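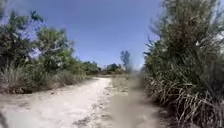
보낸이: 허창호
제목: Re: Re: 집안일 로봇, 이제 사도 되나요
조회 1,015 · 댓글 20 · 공유 3

답이 늦었습니다. 점심시간에 급히 씁니다. 두서 없어도 이해해 주세요.

> 허 선생님, 지난번에 실내는 거의 다 됐다고 쓰셨는데 저는 동의가 안 됩니다.
> 저희 집 청소기는 아직도 현관 매트에 올라가면 못 내려오고, 빨래는 개는 건
> 고사하고 집어 들지도 못합니다. 작업장도 마찬가지예요. 나사 상자 옮기는 건
> 하는데 상자가 조금 찌그러져 있으면 멈춥니다. 그런데 바깥일은 오히려 쉬울 거
> 같습니다. 넓고, 가구도 없고, 깨질 그릇도 없고. 마당 쓸고 길 정리하는 것부터
> 맡기는 게 순서 아닌가요? Trodport 견적도 받아보셨다면서요.

"거의 다 됐다"고는 안 썼습니다. "바닥은" 거의 다 됐다고 썼어요. 바닥 평평하고, 문턱 낮고, 전선 치워놓은 집이면 쓸고 닦는 건 됩니다. 저희 집도 그렇게 씁니다. 설거지는 그릇을 사람이 넣어야 하고요. 빨래는 말씀대로. 젖은 양말 한 짝 뒤집는 걸 제대로 하는 기계는 아직 못 봤습니다.

작업장 쪽. 찌그러진 상자 얘기는 저희도 똑같습니다. 같은 규격, 같은 자리, 같은 방향이면 하루 종일 잘 하는데 납품처가 상자를 바꾸면 그날은 사람이 합니다. 그래도 톱밥 쓰는 건 기계한테 넘겼고 다시 가져올 생각 없습니다.

근데 바깥이 쉽다는 건 반대입니다. 제가 Vodcombe 산책로 관리를 하니까 이건 좀 압니다. 전체 600미터. 하는 일은 별거 없어요. 다리 쓸기, 풀 베기, 떨어진 거 줍기. 말로 하면 세 줄인데 이걸 한 대로 하겠다는 데가 없습니다. 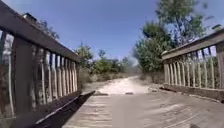 쓸기부터 얘기하면, 업체들은 다 "평탄면이면 가능"이라고 합니다. 우리 다리도 서류상은 평탄면이죠. 그런데 널이 길 방향이 아니라 가로로 깔려 있어서 이음새를 계속 넘어가야 하고, 그 위에 모래가 희끗희끗 앉아 있습니다. 왼쪽 난간 그림자가 바닥에 길게 사선으로 떨어지는 것도 문제. 카메라로만 보는 기계는 저런 진한 그림자를 턱으로 볼 수 있습니다. 오른쪽 난간 밑에 거무스름한 조각 하나 있죠? 저는 나무 부스러기 같은데 널 끝이 들린 건지 그냥 떨어진 건지는 가서 발로 툭 쳐봐야 압니다. 떨어진 거면 줍고, 들린 거면 못 박고. 사람은 2초. 기계는 일단 그 둘을 구분해야 하고, 구분해도 못은 못 박습니다. 다리 끝은 흙길하고 살짝 단이 지고요. 바퀴 작은 놈은 거기서 걸릴겁니다.

Trodport 견적은 받았습니다. 쓸기 전용, 월 임대 62만 원. 풀베기 별도. 전화로 물어봤습니다, 모래 위에서 되냐고. "건조하고 단단한 노면 권장"이랍니다. 우리 길은 마르긴 잘 마릅니다. 단단한 건 글쎄요. 2월에 시연 한번 하자고 했다가 일정 안 맞아서 흐지부지됐고 그 뒤로 연락 없음.

풀베기는 더 어렵다고 봅니다. 잔디밭 깎는 기계는 많죠, 경계선 있는 마당이면 추천도 합니다. 길가 풀은 경계선이 없습니다. 어디까지가 길이고 어디부터가 베면 안되는 관목인지 저도 작업하면서 정합니다. 마른 풀은 베고, 밑에 새순 있으면 놔두고. 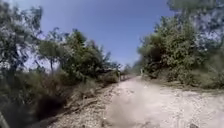
흙하고 잔돌 섞인 구간. 오른쪽 수풀 밑으로 마른 풀이 길가를 따라 쭉 있음.

이런 데서 날 달린 걸 혼자 돌리면 돌이 튑니다. 그래서 저는 여기만큼은 예초기도 안 쓰고 낫으로 합니다. 돌 골라내고 베고, 또 골라내고. 허리 아픕니다. 맡길 수만 있으면 제일 먼저 맡기고 싶은 일이 이건데 제일 나중에 될 거 같아요.

되는 것도 적어야 공평하니까. 짐 나르기는 가능성 있다고 봅니다. 벤 풀 자루에 담아서 끌고 나오는 게 시간을 꽤 먹는데, 사람 뒤를 따라오는 운반차 정도면 지금 나와 있는 걸로도 될 것 같습니다. 푹푹한 모래에서 바퀴가 헛돌지만 않으면. 순찰도요. 돌아다니면서 사진 찍어 보내주는 정도. 다리에 뭐 떨어졌다 알려만 줘도 헛걸음이 줄죠. 손 쓰는 일 말고 보는 일, 끄는 일. 당분간은 거기까지라고 생각합니다.

그래서 질문하신 순서로 답하면 저는 집 바닥, 작업장 바닥, 잔디 마당, 그 다음이 한참 비고 산책로입니다. 빨래는 어디 넣어야 할지 모르겠네요. 산책로보다 먼저 될까요? 그쪽 아시는 분 의견 좀.

아 그리고 운반차 써보신 분 계시면 기종하고 바퀴 폭 좀 알려주세요. 모래에서 써보신 분이면 더 좋고. 목요일 전에 주시면 견적 넣을 때 참고하곘습니다.

허창호 드림

이 글타래의 댓글 20개 모두 보기

최근 글
- 현관 매트에 걸리는 청소기, 매트를 바꿨습니다
- 톱밥 집진기 필터 공동구매 마감
- [질문] 식기세척기에 그릇 넣어주는 팔, 실물 보신 분
- 잔디깎이 경계선 매설 깊이
- 상자 규격 바뀔 때 재설정 얼마나 걸리세요?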